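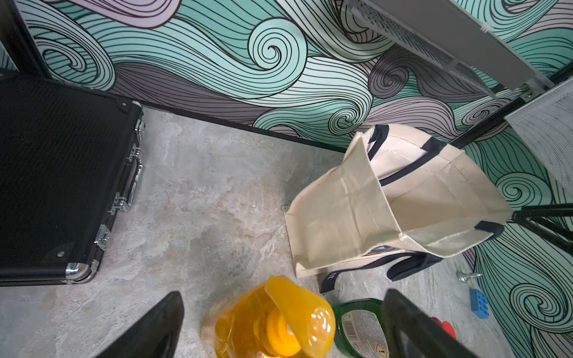 Figure 3. Hard case and canvas tote bag on the floor of the store room at Namham.

3.2 Rigid and soft containers

The second part of the study looked at how people choose between a rigid case and a soft bag when both are within reach. Eleven members of staff at Namham took part. Each was asked to pack for a short working trip, using either container or both, and to say afterwards what had guided the choice.

A latched case of the kind in Figure 3 was mostly given to items thought likely to break. Nine people put cables and chargers in the tote bag instead, and two of them moved these across to the case later on. A bag that stands open on the floor can be filled with one hand – several people did so while still holding the packing list. The case had to be laid flat and its latches undone first, and three people left it until last for that reason.

Cáceres and Nutsugah found the same order of packing in their earlier work at Lostus, where the bags were smaller and had no stiff handles. We did not record the weight of the packed containers in the February sessions, so the two sets of results can be compared only for order and placement. Weight is taken up in Section 4.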